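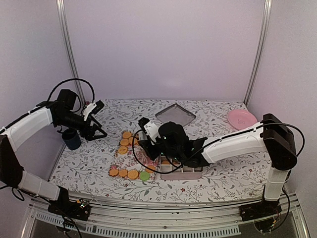
Figure 3. Dark navy-blue cup and white compartment tray on a printed tablecloth.

Table Setting and Service, Unit 8: Cloths and small ware
Handout prepared by Shadi Issa

3.1 Printed cloths
A fine print in gray-green on white reads as a light ground from standing height. Small red accents do not change this. Treat such a cloth as white when choosing ware – dark pieces will stand out, white pieces will recede.

3.2 Placement
Lay the cloth and smooth it from the center outward. Set the compartment tray first, near the middle of the table. Cups go to the side, upright. In Figure 3 the cup is near the left side of the table. Leave a hand's width between cup and tray when both are in use.

3.3 Compartment trays
Assign one kind of item per compartment. Do not stack above the rim. Lift with both hands; dragging pulls the cloth out of line.

Exercise
Sketch a layout for one tray and two cups on a printed cloth. Mark the order of placement. Bring the sketch to the next session, with your notes from Unit 7.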